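Dye shop notebook, September 2021

OK, the weld bath again. Eight liters this time in the big enamel pot, and I finally wrote the alum down before I tipped it in (428 g, for anyone redoing this, weighed on the good scale). The Tenano cotton took the mordant way better than the Salcedo stuff, which came out blotchy along the fold lines like last month. I think Salcedo leaves some kind of finish on it and one scour doesn't shift it. Trying two scours next, with a longer simmer.

Temp crept up to 94 C while I was on the phone with Garnier about the late soda ash!! Weld goes brown and sad if you cook it, so I pulled the pot off and let it coast. Color looked fine on the test strip, maybe a hair duller than I wanted.

Yellow-greens are what I'm chasing for the Pestus order, somewhere between lime and old celery.
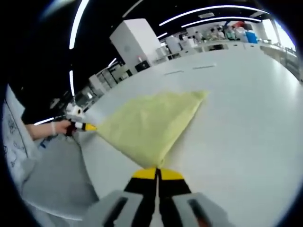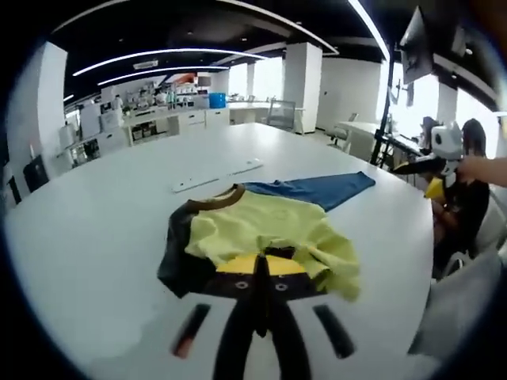 Pale yellow-green tee with the brown collar.

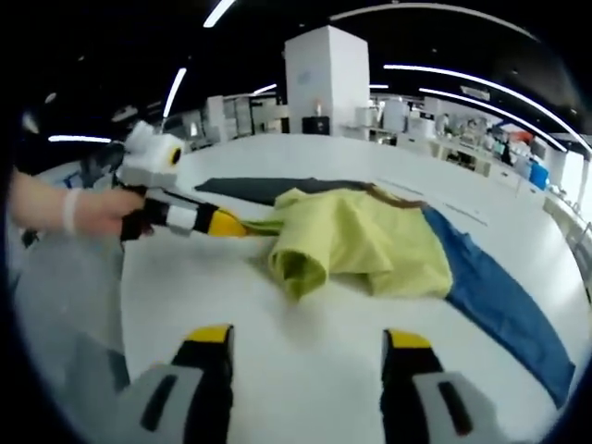
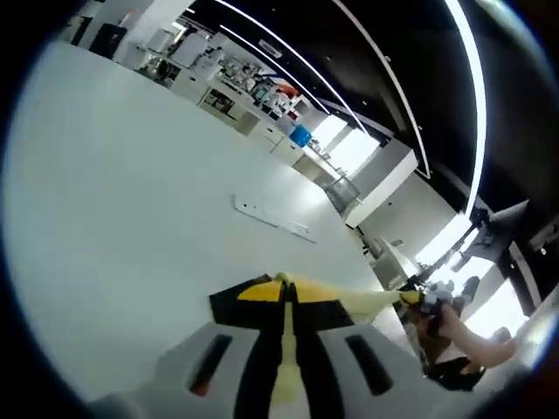 My vote is still for the paler end. A pinch of iron would drag it toward olive and then we can't get it back, so please keep the iron spoon OUT of the weld jar (I found it in there again).

Leftover bath is in the lidded bucket under the sink. Should be good for one exhaust run, probably on the wool scraps. Need to order more pH strips, and somebody has to descale the kettle before December when we do the indigo vat.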